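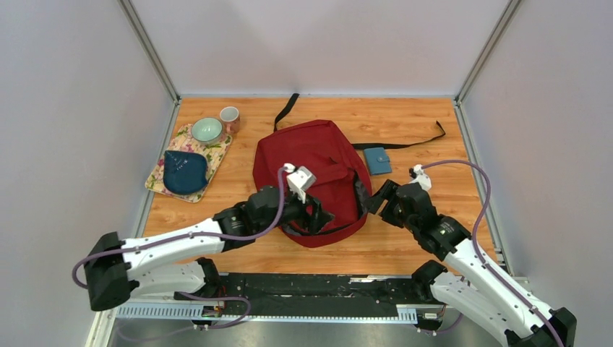
Red backpack, blue wallet, placemat with bowl and mug.

Ticket status: Awaiting customer
Product: Wandville
Component: Save data / user-made maps
Priority: Normal
Assigned to: Milovan Zupan

Summary
Game closes without an error message when loading a save in which the Ostermann district has been modified by a user-made map.

Original report
Submitted by Malte Bauerfeind, Thursday

The game closes to the desktop when I load any save made after entering Ostermann. Earlier saves load normally. I have 145 maps installed, all obtained through the in-game browser except Tileleck, which I copied in by hand. The loading bar stops at 70 percent, stays there for a few seconds, and then the window closes. No crash report is written. I have verified the game files twice and reinstalled once.

Response from support
09:40

Thank you for your report. Please provide the following:

The load order file from your profile folder.
The most recent save that fails and the last save that loads.
The version of Tileleck currently installed.

Please do not overwrite or delete any saves while this ticket is open. Cloud sync should be turned off until further notice.

Customer reply
11:15

Files attached. Tileleck is version 6. I did not keep the older one. Cloud sync is off.

Response from support
14:05

The attached files have been reviewed. The failing save refers to objects in Ostermann that are no longer present in version 6 of Tileleck. The map author merged the market hall and the tram depot into a single area in that version, and the object list was renumbered. Saves made with an earlier version still point to the old numbers.

A second matter was noted. The Erau lighting map also edits the tram depot and is placed below Tileleck in your load order. Its changes are applied last and restore part of the old layout, including walls that the new walking paths pass through.

The failure was reproduced on a test system with only Tileleck and Erau enabled. With Erau disabled, the save loads, but residents inside the depot do not move.

Steps requested
1. Make a copy of the entire save folder.
2. Disable Erau.
3. Load the last working save, outside Ostermann.
4. Wait 24 in-game hours before entering the district.
5. Save to a new slot and restart the game.

If the object limit in the advanced settings has been changed, please return it to the default of 2000.

Customer reply
16:50

The limit was at the default. Steps 1 to 5 completed. The new save loads. Residents in the depot are walking again, but two shop doors in the market hall will not open. I would like to use Erau again if possible.

Response from support
17:20

Door states are stored separately and are not reset by the waiting period. Please send the new save and state which two shops are affected. Erau should remain disabled until its author issues a version that supports the merged area. Support is unable to alter user-made maps on behalf of customers.

Internal note
Linked to the open request for a warning when a save refers to missing objects. Missing crash report to be filed as a separate issue.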